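Session 6: Sovereign debt and the banks that hold it

Reading before class: chapters on bond pricing and on bank balance sheets. Bring the worksheet from last time, we will use the same layout.

1. Where we left off

Last session we priced a government bond and saw that when its yield goes up, its price goes down. Today we ask who owns the bond. If the owner is a pension fund in another country, a price drop is a loss for that fund's members. If the owner is a bank in the same country, the drop comes back to the government that issued the bond.

2. The loop

Start with a bank that holds a large amount of its own government's debt. Investors begin to doubt the government. Yields rise and the bank's bonds are worth less. Its capital shrinks, depositors and other banks get nervous, and its funding costs go up. The government may now have to support the bank, so investors expect it to borrow more, and yields rise again.

The loop can start at the other end too. A property bust damages the banks, the government steps in, and the public debt jumps. After a few months the two cases are hard to tell apart from the data.

3. Worked case: Grellen Bank

Grellen is a mid-sized lender with total assets of 900 million. Government bonds make up 30 percent of that, or 270 million. Its capital is 54 million, so capital is 6 percent of assets.

Suppose the bonds lose 10 percent of their market value. The loss is 27 million. If the whole loss is booked, capital falls by half, to 27 million. Assets are now 873 million and the ratio is just over 3 percent.

Now suppose the bonds lose 22 percent. The loss is 59.4 million and Grellen has no capital left. Work this through on paper before the next section. Use the balance sheet, not the ratio, as your starting point – most mistakes last year came from changing the top of the fraction and leaving the bottom alone.

4. Does the loss have to be booked?

It depends on how the bonds are classified. Bonds held for trading are marked to market. Bonds the bank intends to keep until they mature are generally carried at cost, less any expected credit loss. On paper Grellen could look healthy through the whole episode.

Lenders to Grellen can read market prices as well as we can. If they pull their funding, the bank has to sell bonds to pay them, and the loss on those sales is real. Accounting treatment buys time. How much time depends on the funding.
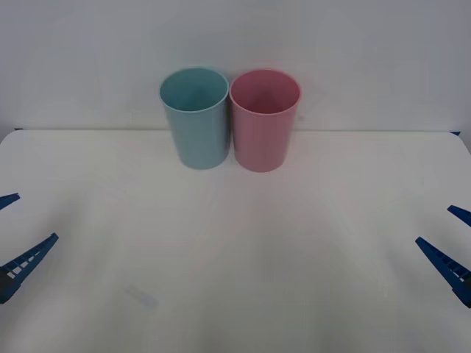 Lai-ching Au asked why the central bank doesn't simply lend against the bonds at face value, so that Grellen never has to sell. It could, but then the central bank takes on the risk that the government doesn't pay in full. Most central banks lend against market value with a further deduction, called a haircut. When prices fall, the same bonds raise less cash, and that can tighten the loop.

5. Ways to weaken the loop

Limits on how much of one government's debt a bank may hold. Higher capital requirements against that debt. Shared deposit insurance across countries. Rules that make bondholders of the bank take losses before taxpayers do. Each has a cost, and the first two can push yields up if they are brought in during a crisis.

6. For next time

Redo the Grellen case with government bonds at 22 percent of assets and the same 10 percent fall in price. Then write one paragraph on whether a held-to-maturity classification would change a depositor's decision to leave.

Worksheets go in the tray outside the office before class starts.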